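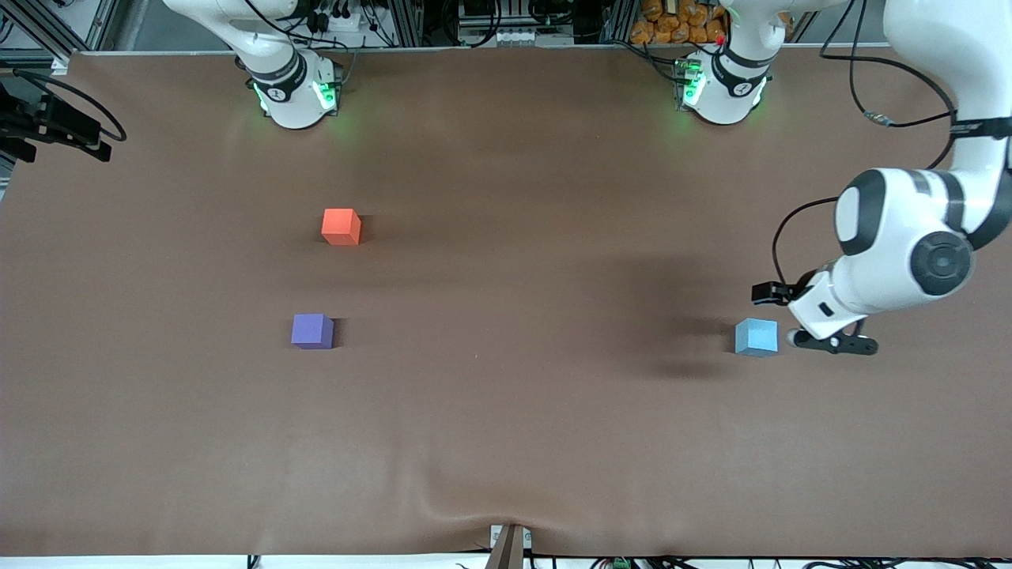

Notes from the craft table

I finally got round to covering the big table, and I'm far more pleased about it than a grown adult should be. For years I've worked straight onto the top, and every little thing I put down skidded about or rolled off the back. So in June I ordered a length of plain brown sheeting from Trellitz (they'll cut it to size if you ask nicely) and smoothed it on with my forearms, working from the middle out.

I did get one wrinkle near the front. I've had it up and down more times than I care to admit and it comes back in the same place, so it can stay!

Brown was a bit of a gamble. I wanted cream, but cream shows every crumb of glue, and bright things do look lovely on a dull background. Foam cubes especially. A red-orange one or a pale blue one jumps out at you, and you don't spend half the afternoon patting about for the piece you've just put down. We get through a lot of foam cubes at the Torkside sessions – the last bag was 200, from Fudiditz, and there are 64 left – so anything that makes them easier to spot gets my vote.

If you fancy doing the same at home, measure the table twice and allow a good hand's width extra on each side. Mine was a touch mean at one end and I've been tugging at it ever since. Wipe it down with a barely damp cloth, no sprays, and roll the spare piece round a tube, don't fold it. I folded mine. The creases are still there.

Next time I'll be on to the shelves, and the glue drawer if I'm feeling brave.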